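**Kimie Katayama** · thread on folding, because so many of you asked after the last one

1/ Right, folding! I've been banging on about laundry on here since March and my messages are full of people asking how to get a crumpled thing flat without losing the will to live. So, a thread. Kettle on.

2/ First bit of advice is boring. Sort out WHERE you fold before you worry about how. A big bright room with a bit of air in it beats a dark corner of the landing every time, and I will die on this hill (I folded on a landing for years, my back has never forgiven me).
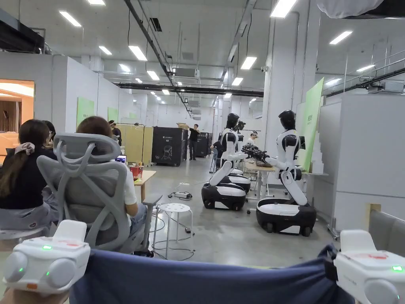 *Kimie Katayama · @kimiefolds · August 21, 2022*

3/ I know most of us haven't got concrete floors and rows of ceiling panels. But look at your own place and find the spot with the best light, because you can't smooth out a crease you can't see. Mine at home is the end of the kitchen table, by the back door.

4/ Second thing: put a sheet down on the table. Any old flat one. Cotton grips cotton, so your shirt stays where you put it while you're faffing with the other sleeve. On a shiny table top everything skates off towards the fruit bowl.

5/ Sheila Wragg taught me this and she irons hers first, which I think is showing off. A few wrinkles in the base sheet do no harm at all. Big ridges, yes, pull those out.

6/ And pin it! Clips, pegs, whatever's in the drawer. I use 2 along the far edge and the whole business stops creeping towards me. My neighbour Patricio uses bulldog clips and a tin of tomatoes. Also fine.

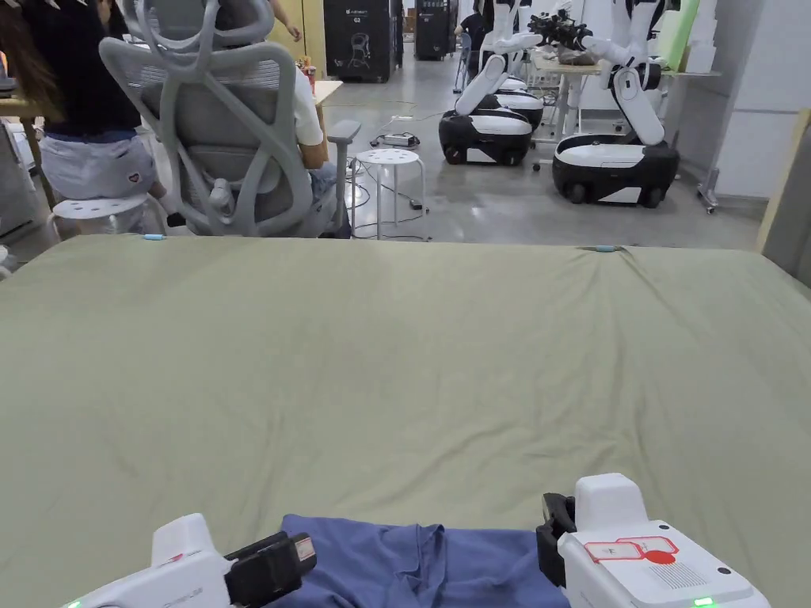

**Does the colour of the base sheet matter?**

A bit: pick one that's clearly different from most of your clothes, so you can see where the edges are. White on white is miserable, and a mid green or a plain cream will do for nearly everything.

7/ Now the crumpled thing itself. Don't start folding it in a heap. Find two corners (or two shoulders, if it's got shoulders), lift, let the rest hang, give it one good shake and lay it down away from you. Then smooth from the middle outwards with flat hands.

8/ If you can only find one corner, hold that one up and run your other hand along the hem until you get to the next. Works on pillowcases, tea towels, those enormous scarves. Does NOT work on fitted sheets, which I'm saving for another thread and possibly a stiff drink.

9/ Hanna Lis asked whether to do big things or small things first. Big! You've got the space and the patience at the start. Small stuff can be done half asleep with the radio on. I once got through a whole basket of socks during a single phone call with my sister.

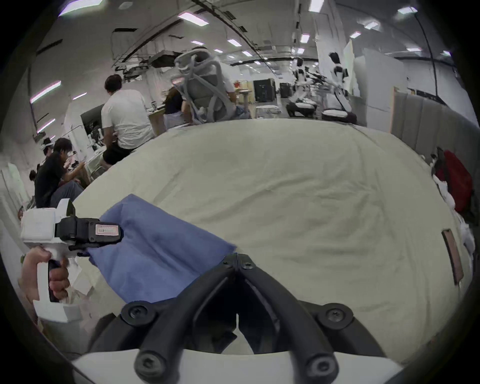 *Blue on cream, held up by the corner. Whites in a heap at the side.*

10/ Which brings me to heaps. Keep your waiting pile on one side and only ever work on one piece in the middle. The minute you let the heap drift in, you'll be folding a shirt with a flannel inside it and wondering where the flannel went.

11/ Finished things go somewhere else entirely, a chair, the bed, the stairs if you live dangerously. Huguette Riviere says I should mention that finished piles fall over if you stack them higher than your elbow. Consider it mentioned, Huguette.

12/ Somebody wanted to know how many things I fold in a month. I did keep a tally for a bit and got to 176, then lost the bit of paper in the wash. So that's your lot on statistics.

13/ Fitted sheets next time. Send me your worst ones, and if you've got a trick for duvet covers put it in the replies, I'm still climbing inside mine.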